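Right, I've been promising a thread on seed saving for weeks, so kettle's on and off we go. It's December, the beds are asleep and I've got no excuse left.

I started with one tired packet of Rilano beans from the Hukelance garden shop, and I only kept a few pods back because I'd missed them under the leaves! They grew beautifully the next year and I've been hooked ever since.

Beans and peas are the kindest place to begin. Leave the pods on the plant until they're brown and papery, bring them in before a wet spell, then shell them in front of the telly with a bowl on your lap (my favourite job of the whole year, I think).

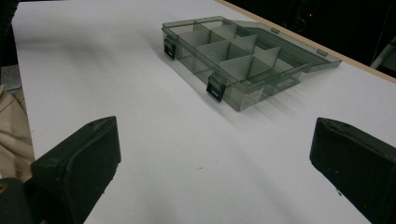

Tomatoes are messier. Scoop the pulp into a jar with a splash of water, leave it three days, put up with the smell, then rinse well and dry on a plate. Not kitchen paper, they stick to it like anything.

Do label as you go, lovelies. I once sowed 30 pots of what I was certain was Gavine lettuce and ended up with a windowsill full of rocket, and we don't even like rocket very much.

Keep them somewhere cool and dry. Parsnips want sowing fresh every year, but my tomato seed has come up happily after 6.

If you've spare beans going, tell me which sort and I'll see what I can swap. I have far too much kale.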